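Gallery: Planning the Second Assembly Cell

Posted Friday, September 29, 2023

We have been looking at a second two-arm cell for motor assembly since March. The plan is to decide by the end of the quarter whether to buy one outright, lease one, or add tooling to the cell we have and wait a year. The entries on this page go with the budget sheet that went out to the Soltuvley and Dernell sites. Prices are in the sheet and are not repeated here.

Parts on the table

Two arms, with the motor parts laid out between them, including a stator with copper-colored windings and a washer. The range of part sizes is what drives the gripper line in the budget.

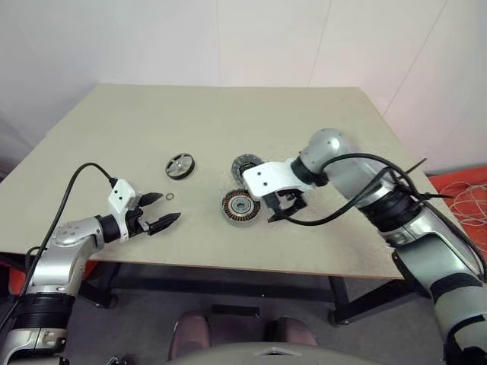

The quote from Myung covers both arms, the controllers and one set of fingers per arm. It does not cover the table, floor anchors or cable management. We priced those separately and they came to more than we expected, mostly for cable guides and the labor to fit them. Dernell should plan for the same if they go with floor-standing arms. Delivery is quoted at 3 months from the deposit.

Spare fingers are a separate line. We have allowed 4 sets for the first year, at 700 dollars a set. If the wear turns out lower than that, the remainder moves to the training line.

Metal plates

Textured black fingers on either side of a round metal plate with a notched rim. Plates like this go under purchase order 1913, which also covers the trays and the test parts. Anyone ordering samples should use that number and not open a new one.
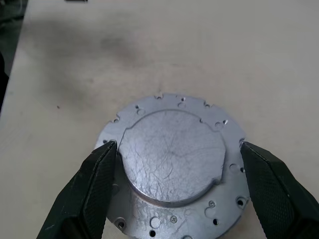
Pivness wrote in to say that the finger allowance looks right but the sheet has no money in it for downtime. Their own changeovers took a full shift each at first, and they had to pay for outside help to get the positions set again. They would put that cost in the first year and leave it out of the second.

We have added a downtime line to the sheet, marked as an estimate for now. The lease option includes one service visit in the first year, so the figure is lower in that column. The purchase column assumes we do the work ourselves.

Still open: the service contract, the power drop on the north wall, and whether the two sites can share one set of spares. Comments on any of these should go on the sheet itself, in the column next to the line they refer to.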